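Home / Workroom / Tables / Brurico 180 Work Table, White

Brurico 180 Work Table, White

Product code and finish: 180 / White
Availability: made to order, delivery in 4 weeks
Supplied by Pedeck

Overview

The Brurico 180 is a plain white work table for labs, workshops, repair rooms and shared studios. It has a flat top with no lip, so longer items can hang over the side while you work on one end of them. Straps, cables and cloth can be laid across it without catching.

We have sold this table since Pedeck opened its trade counter, and the top has changed once in that time. The present one is a little less shiny than the old one. Customers who work under strip lights or next to screens had asked for this, as the old top threw back a lot of glare.

The table is 180 cm long. It comes as one top and one underframe, packed separately. Two people can put it together with the key in the box.

The surface in use

White shows marks. Small parts are easy to find on it, and so is dust, but it will also show scuffs and fine scratches sooner than a grey or wood-effect top would. A table in daily use will pick up faint grey lines where metal parts have been dragged over it. Most of the scuffs come off with a damp cloth and a drop of washing-up liquid. Scratches do not come out, and we don't recommend trying to polish them.

If you want the top to stay clean-looking for longer, order the Jafri mat with it. The mat covers the middle of the table and leaves a strip free at each side for stands and tools.

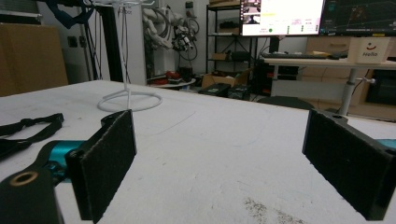 Stands and hooks

A wire stand with a ring base is a good match for this table. It takes up little room at the back, and the hooks at the top keep light items off the work surface. We stock the Satell stand in white and black. It is not fixed down, so keep the load small and spread it over the hooks. Anything heavier should go on a shelf.

Straps and buckles can be left over the side of the table when not needed, but lift them off when you come back to work. A buckle pulled across the top will leave a line.

Planning the room

Leave enough space to walk round at least three sides. Open metal shelving behind the table works well for boxes, and hard cases can go on the floor below it. If you use monitors, put them on a separate desk near the far end so that the table stays clear and you can still read them from where you stand. A small round side table is useful for odds and ends that would otherwise finish up on the main top.

Large sheets of cardboard are best stood upright against a wall. Do not store them under the table, where they get in the way of the feet and make it hard to adjust the levels.

Care

Wipe down with a soft damp cloth, then dry.
Brush off grit and metal dust before wiping.
Do not use scouring pads, bleach or thinners.
Check the frame bolts after the first month and tighten if needed.

Delivery and returns

Delivery is to a ground floor room. Please tell us when ordering if there are steps or a narrow door. Unused tables can be returned within 20 days in their packing. Tops that have been drilled or cut cannot be returned.

For larger orders, or to ask for a sample piece of the top, contact the Pedeck trade counter and quote Brurico 180.

Goes with

Satell wire stand, white or black
Jafri table mat
Brurico round side table, white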